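Food Service Costing and Menus
Handout for session four: portions, waste and the price of a bun
Tutor: Sinéad Corrigan

Please read this before the session. Last year I assumed everybody had, and we spent forty minutes on what a percentage is.

1. Where we left off

Session three ended with the Kartha sheet, the one with the blue columns. If yours has lost its blue columns, you have saved it in the wrong format and will need to fetch a fresh copy from the shared folder. The sheet wants three things from you: what you bought, what you sold, and what was left. Most people fill in the first two with great confidence and the third with a guess.

2. Food cost, slowly

Food cost is what you spent on the ingredients divided by what you took for the food, with the tax off first. If a bun costs you 30p to make and you sell it for £1.20 before tax, your food cost is a quarter, or 25 per cent. People then say the other 90p is profit, and those people go on to open cafés in Drordale, where the rents will put them right.

Out of the 90p come wages, rent, power, the card machine's cut, napkins, the bags, and the bun that somebody dropped. The dropped bun cost 30p as well. To earn that 30p back out of the 90p margin you need a third of another bun's margin, which doesn't sound like much until you have a clumsy week.

3. Portion control

A recipe that says "makes plenty" is not a costed recipe. Weigh the dough, weigh the filling, write both down. If two members of staff make the same item and one of them is generous, you have two items at one price, and the regulars will find out which shift to come in on before you do.

Toppings are where it goes wrong. Icing, sprinkles, glaze and nuts look like nothing on the invoice and are put on by hand, by people who are enjoying themselves. Cost them by weighing the tub at the start and end of a batch. It takes a minute. You will be told it takes ten.

Packaging belongs in the portion cost too. A tray and its liner go out of the door with the food and they don't come back, so put them on the same line as the flour.

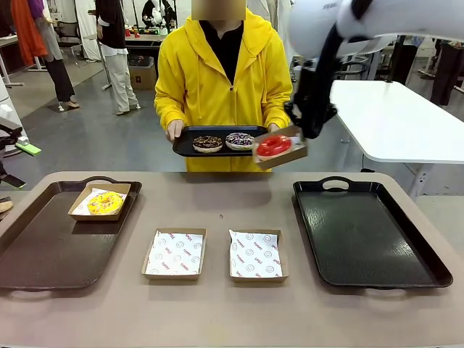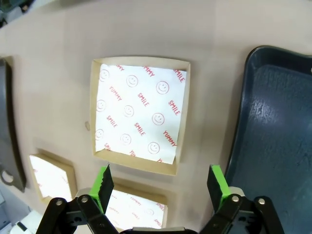 Serving trays and the like, the ones that stay with you, are equipment. They go on the other page of the sheet and get spread over the year. Do not put them in with the buns. A student once charged a whole set of crockery to one Victoria sponge and concluded that cake was not viable.

4. The display problem

A full counter sells better than a bare one, and a full counter at closing time is a bin. You can't fix this, you can only choose how much of it you want. The usual approach is to bake twice: a larger first batch and a smaller second one, with the size of the second settled after you have seen the morning. Smaller trays help. Six buns on a big tray look like the end of something, whereas the same six on a small one look like a decision.

Marking down late in the day is fine if you do it at odd times. Do it at the same time every day and you will have a queue at that time and peace and quiet for the hour before it.

5. Worked case: the Lelton branch

The Lelton branch sells one size of bun at £1.20 before tax, cost 30p. In the month of January it took £2,449 on all food before tax and kept a waste book, though the handwriting is a trial. One page shows a batch of 60 buns with 17 left over.

Sold: 43. Takings: £51.60. Ingredients for all 60: £18.00. Food cost as it really was: just under 35 per cent, against the 25 the manager had written on the wall. The manager's sum was right for a world in which every bun is sold. I have left the wall as it is.

6. A word on Tomix

Several of you have asked if you may use Tomix to do the sums. You may. It will give you a food cost to four decimal places from whatever rubbish you type in, so bring your working as well.

7. For next time

Cost one item you actually make or sell, toppings and packaging included. Keep a waste book for it, in handwriting a stranger could read. Then redo the Lelton sums with a batch of 50, assuming the same 43 are sold, and say whether you would dare.

Work is due by 28th July, by email, with your name on it. The naming of files "costing final FINAL" is noted and is not encouraged. Bring a calculator, or a phone and some self-restraint.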